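Notes for the Sullholm evening talk: looking after your brushes

(Wait for the tea queue to sit down. Mobile off!)

Hello everyone, and thanks to Ieva for asking me back after I went on for so long last time. Tonight is brushes, and mostly what you do with them once the writing's done, which is the bit I got wrong for years.

My first brush lived in a jam jar, tip up, still damp. Water ran down into the ferrule, the glue went, and one Saturday in Tostthorpe the whole tuft dropped off in the middle of a stroke. (Pause for laugh, hopefully.)

So, hang them. Tip down, by the little loop at the top of the handle. You don't need dragons or clouds on the ends of your rack, lovely as they are, and the fretwork along the bottom is a pain to dust. What you want is a steady base, a bar and a few hooks.
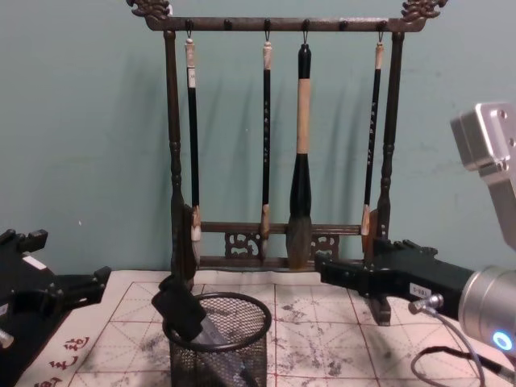 Give the big brush the most room. A fat tuft hangs lower than you'd think, and if it touches the base it'll dry with a kink in it. Measure before you buy! Algirdas had to stand his on two bits of skirting board.

Washing: cool water, no soap, press the ink out with your fingers from the top of the hairs down. Don't worry if they stay grey. Mine have been grey since the Erkavus course and they write beautifully.

Shape the tip, hang it up, leave it alone overnight.

(Pass round the two spoiled ones. Tharushi has the bag.)

Questions, then we'll get the mats out and have a go until 9.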